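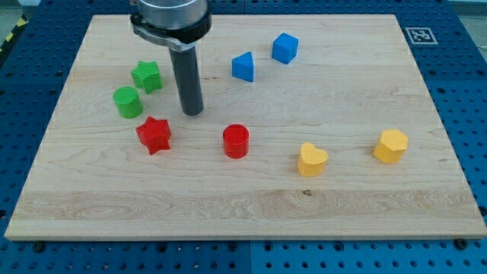 Why does the training job load fewer episodes than the recorder has saved?

The converter leaves out every episode where the time stamps of the arm and the camera do not match, and it does this without an error message. The episodes are still on the disk of the recorder. In most cases they can be repaired and converted again.

Home Tickets Downloads Known issues Contact

05/01/2022
By the Figueiredo support desk

We use cookies to remember your language and your open tickets. Accept / Settings

Subject: Plomik recorder, episodes missing after conversion
Site: Kukstead, bench with block board
Status: closed, one follow-up open

First message from Kukstead

Hello. We collect pushing examples with the Plomik recorder. The operator reads a short instruction from the screen, for example "move the red cylinder next to the yellow heart", and guides the arm with the hand controller until the block is there. Then the operator presses Save and the next instruction comes. The blocks are not put back between episodes. The next one starts from wherever the last one finished.

The recorder screen shows 2,756 saved episodes. After conversion, the training job in Prunirville prints 2,691. We have repeated the conversion two times and the number is the same. The converter finishes with "done" and exit code 0. Where are the others? We would like to know before we continue, as we do not want to collect for one more week and lose a part of it.

Recorder version and converter version are in the attached settings file. The recording rate is 20 samples per second for the arm and the same for the camera.

Reply from support

Thank you for the clear report. The difference is 65 episodes. Please do the following on the recorder computer, and do not delete anything for the moment.

1. Run the converter again with the option --explain. It writes a file skipped.txt next to the output.
2. Send us skipped.txt and the recorder log of the same days.
3. Tell us if the recorder computer or the camera computer was restarted during the collection.

Please also check the free space on the recorder disk. A full disk gives a similar result, but then the last files are very short.

Reply from Kukstead

Disk is 41 percent full, so it is not this. The file skipped.txt has 65 lines. Of these, 64 lines say "time order" and one line says "no frames". The "no frames" episode we can explain: the operator pressed Save immediately after Start by mistake. We remember it and it can be thrown away.

About restarts: the camera computer was restarted once in February, after an update. The recorder computer was not restarted.

We opened three of the "time order" episodes in the viewer. They look good to us. The block goes where the instruction says, the tool does not leave the board, and the video is complete. In one of them the instruction is to push the blue cube away from the blue triangle and it is, in our opinion, one of the nicest we have. So we do not understand why it is refused.

Reply from support

We have read the log. The video is good and the arm data is good, but they do not belong to the same clock. After the restart in February the camera computer took its time from a different server than the recorder. The two clocks moved apart slowly. When the difference became too large, the camera computer corrected itself in one jump backwards. Every episode which was being recorded during such a jump has a frame that is "older" than the frame before it. The converter sees this and skips the episode.

You can see the jump in the viewer if you switch on the time column. Look at the frame numbers first, they go up normally. Then look at the time, and somewhere in the middle it goes back by a fraction of a second. While you only watch the video you will not notice it.

For the learning system the jump matters. The model learns which small movement of the tool should follow from what the camera sees. If the arm data is late, it learns to push when the tool is not yet behind the block, and on a round block this is enough to make it slide away to the side.

We must add something less pleasant. The episodes between two jumps were not skipped, but the clocks were also different there, only by a smaller amount. Please run the tool plomik-drift on the whole folder and send us the table.

Reply from Kukstead

Table attached. Before the restart the drift is flat and near zero. After the restart it goes up like a saw: slowly up, sudden drop, slowly up again. The highest value is a little less than three samples.

We have a question. Is it possible to correct the episodes, or should we record them again? Recording is slow for us. It is two operators who change places every hour, and the long-distance instructions, from one side of the board to the other, take the most time.

Reply from support

It is possible to correct them, and we recommend this before recording anything new. The method is the same for skipped and not skipped episodes.

1. Make a copy of the full folder. Work only on the copy.
2. On both computers, set the same time server. In Kukstead this should be the recorder computer itself. Wait until plomik-drift --live shows a value below half a sample.
3. Run plomik-realign on the copy. It compares the tool movement in the video with the tool movement in the arm log and finds the shift for each episode. For the episodes with a jump inside, it cuts the episode at the jump and finds two shifts.
4. Open the report. Episodes marked "low confidence" must be viewed by a person. Usually these are episodes where the tool is nearly still.
5. Convert the copy and compare the number.

One warning for step 3. The tool needs the board calibration which was valid at the time of recording. If the camera or the bench marker was moved since then, use the old calibration file and not the current one.

Reply from Kukstead

Steps 1 and 2 were done in the morning. The live drift is now 0.1 samples and stays there.

In step 3 we first got the message "calibration not found for range". We had renamed the calibration folder some time ago. After giving it the old name again, the tool started and needed most of the afternoon. The report has nine episodes with low confidence. We viewed all of them. Seven are fine. In the other two the operator waited a long time before the first push, so we cut the waiting part by hand and then the confidence was good also.

Conversion of the copy gives 2,755. With the empty one removed this is the number we expected. The training job in Prunirville has loaded the same number, and it was started again from zero – we did not want to continue from weights that had seen the late data.

Reply from support

Good news, thank you for the exact numbers. We close the main ticket with these notes for other sites:

– "time order" in skipped.txt means the clocks, please check them before you look at the camera cable.
– Compare the recorder number and the converter number at the end of every day.
– After any restart or update of the camera computer, run plomik-drift --live for one minute.

The follow-up stays open for two changes we have promised. The converter will print the number of skipped episodes in its last line, and it will no longer return exit code 0 when something was left out. The recorder will show a yellow field when the drift is more than one sample. We will write in this ticket when a test version can be downloaded.

Last message from Kukstead

We can test it on our bench. Please send the version for the older recorder computer also, the new installer did not start on it the last time.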